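Miline Two-Cup Mold: Long-Term Review
2021-03-30

I have a weakness for anything that promises to turn a bowl of leftovers into something tidy and round, so when my neighbor Dilek Kurtuluş told me she was ordering a Miline mold I asked her to put one in the basket for me too. That was last May, and I've used mine most weeks since then - rice cakes, frozen soup, little set puddings, even a batch of bath soap for my sister's birthday (she liked it, I think, or she was being kind).

It's a simple thing, a chunky block with two round wells in the top. I went for orange, mostly so I could find it in the freezer. The thickness was what sold me. My old Leinonen mold was so thin that you had to slide a baking sheet under it before you dared pick it up, and I still managed to pour chicken stock down the inside of the freezer door. The Miline stays level when you carry it, even full to the brim, and it doesn't rock about on the counter while you're spooning things in.

Getting things out again takes a little patience. Rice comes away cleanly if you rinse the wells first and press the grains down firmly with the back of a wet spoon. Puddings want a good long chill and a thin knife run around the edge. Frozen soup I just leave on the side while I set the table, and by the time I've found everybody's spoons it drops out with a tap.

My one real grumble is the size. Two wells are lovely if there are two of you, but when Gert and his boys come over I'm filling it, emptying it and filling it again all afternoon, and I do wish they made one with six. It also holds on to smells a bit. After a garlicky batch I wash it in hot soapy water, dry it with a soft cloth, getting right down into the corners of the wells, and leave it out on the table overnight to air. 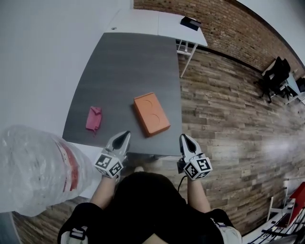 Can you use it for soap and then go back to food?
I wouldn't. Soap scent lingers far longer than garlic does, so I bought a second mold for the soap and wrote SOAP on the bottom in marker.

I'd buy it again, and I suppose I already have! Dilek is less keen than I am, but she wanted hers for muffins and the wells are too wide for the paper cases she likes. If you mostly cook for one or two and you have the freezer space for something this thick, I think you'll get on with it very well.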